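Papers > Robotics > Kits Under Review
Print this page | E-mail this page

4. Pouring with the Katene kit

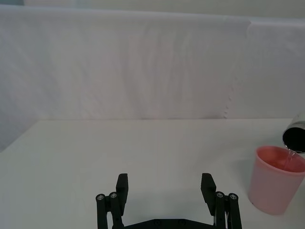 Figure 7. Wrist camera view during a pour from a metal cup into a pink plastic cup.

I'll admit I picked pouring first because it's the task I most wanted the Katene kit to be good at. The kit ships with a gripper, a wrist camera and the Hondodon recording software, and Noreen Mulcahy and I had the whole thing talking to our arms in one afternoon (the manual says two!).

We logged 326 pours and threw out 58 of them for dropped video, mostly before Gil-soo Son swapped the cable. What I like in Figure 7 is how much you get from one small camera – both finger pads, the stream, and the liquid already in the pink cup. What I don't like is how little you get of the metal cup, most of which is past the right side of the view. If you plan to judge tilt from this camera alone, you'll want a second view, and Satstead sells one separately.

The white backdrop and tabletop made labeling easy, so please read our numbers with that in mind. Yi-an Yang is repeating the set on a cluttered counter in October, with the same cups and the same software settings as in Section 3.

Contact: Lærke Frandsen | © 2019 Fandness | Back to top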